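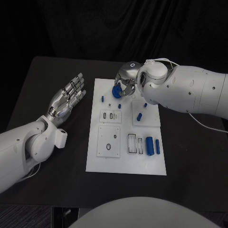 According to Hemant Pathak, a gear train is just a stack of levers that never runs out of lever, and I've yet to find a better way to start an article on the subject. Swing a crowbar and you get one good heave. Put the same idea on a wheel, cut teeth around the rim, and the heave goes on as long as you keep turning!

Gear train

A gear train is two or more toothed wheels that mesh so that turning one turns the rest. The wheel you turn is the driver and the last one is the driven gear. Anything sitting between them is an idler (I always thought that was a mean name, because it works as hard as the others).

Ratio

You get the ratio by dividing the teeth on the driven gear by the teeth on the driver. Say the driver has 20 teeth and the driven gear has 48. The ratio is 2.4 to 1, so the big wheel turns slower but pushes harder. Friction takes its cut, of course. A single idler changes the direction of the last wheel and leaves the ratio alone, which I refused to believe until I worked it out on paper one September.

Kinds of train

In a simple train every shaft carries one gear. In a compound train at least one shaft carries two, locked together, and the ratios multiply - a pair of 4 to 1 steps gives you 16 to 1 in a pretty small space. Planetary trains have small gears rolling around a central one inside a toothed ring. They're my favorites, and they're murder to draw.

Tooth shape

Most modern gears use the involute curve, the path traced by the end of a taut string as it unwinds from a circle. It keeps the speed steady even when the shafts sit a hair too far apart. Old clocks often used cycloidal teeth, and Hye-jin Shin still prefers them for the clocks she repairs in Gondisthorpe. We've argued over it plenty, and I've lost most of the time.

See also: Backlash, Rack and pinion, Worm drive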